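Susudura Workshop, Bench 2
Build Notebook, Two-Arm Tabletop Station
Entry date: 2020-11-30

Purpose of entry: record of the cable work, the revised start position, and the letter-rack task as it now stands. This entry replaces the notes on the left wrist cable made earlier in November, which should no longer be followed.

1. Cabling

The gripper cable on the left arm was rerouted before any powered motion. The former routing held the cable tight against the forearm and left too little slack when the wrist rolled outward. The cable now leaves the top of the gripper housing and passes back in a free arc. The arc is larger than is strictly needed. It may be shortened once the full range of wrist motion has been checked with the arm raised, and not before.

The right gripper cable has not been changed. It still hangs in a loop low enough to lie on the tabletop when the gripper works close to the surface. Members running the station are asked to watch this loop whenever small parts are placed to the right of the rack. A clip on the wrist collar has been proposed. The printed clip from the Drivura parts folder was test fitted and is too narrow for the collar by 3 mm. A revised file has been saved beside the original under the same name with the suffix "wide". The original is to be kept.

2. Controller and software

The motion scripts remain on the Dremix branch. The gripper opening limit was reduced at the start of the session and then restored, as the lower value did not leave enough clearance on both sides of a tile. No other parameter was altered. The log for the session contains 1063 lines, most of which are repeated joint temperature readings. The logging interval should be lengthened before the next session so that the motion entries can be read without filtering.

One communication fault was recorded on the right arm during startup. It cleared after the connector at the base was reseated. The same fault appears in an earlier entry, and the connector is now considered suspect. A replacement is to be ordered with the next Mészáros shipment. Until it arrives, the connector should be reseated by hand before power is applied and the cable should be tied to the mount.

3. Start position

Both arms now park clear of the center of the table, with the grippers open. The previous start position placed the left gripper directly over the rack and required a lift before every run. The change saves one motion per run and removes the most likely cause of the rack being knocked out of line. The tape mark for the rack has been moved to match. Old tape residue was cleaned off with alcohol.

4. Letter-rack task

The task is to complete a short word on the wooden rack from lettered tiles placed loose on the table. The background objects (cup, plate, bowl, strawberry, blue sticks, open box) are set along the far side and are not to be handled during this task. They remain in place so that the table does not have to be cleared between tasks.

Tiles are set square to one another on the rack by hand before the run. Loose tiles may be set at any angle, and no guide is used. A tile taken near its edge tends to turn in the fingers. The approach height over the tabletop was set at 26 mm and has been adequate for every tile tried, although it leaves little margin over the cable loop described in section 1.

Rack and tiles during the session:
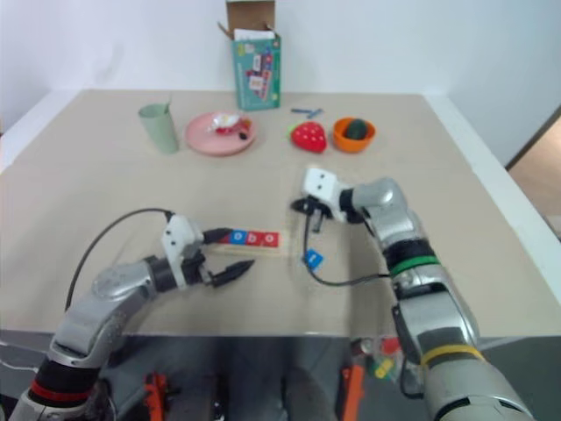
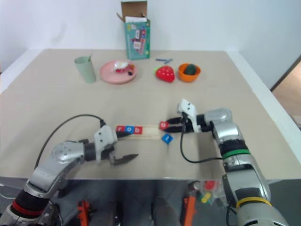 5. Matters outstanding

The finger pads on the left gripper should be inspected for wear. The lower finger was found to be slightly out of parallel at the close of the session, and it has not been established whether the finger or its linkage is responsible. The screws were checked and found tight. Measurement with the feeler gauges is the next step, and the gauges are to be returned to the drawer at Bench 2 afterward.

The rack itself moves under light contact. A thin rubber sheet beneath it was considered. Double-sided tape is not to be used on this tabletop, as it lifted the finish on the other bench. If the rubber sheet is adopted, the approach height must be set again from zero and the new value entered here.

The area beneath the front edge of the table requires attention. Cables and parts bags have collected near the mounts and should be moved to the shelf. Nothing is to be stored within reach of the lower arm segments.

Total powered time for the session was about 26 minutes, excluding the startup fault. The arms were parked, power was removed at the wall, and the emergency stop was left pressed in. The key is in its usual place.

Next session: clip refit, logging interval, left finger measurement. The word task should be repeated with the rack on the rubber sheet before any longer word is attempted.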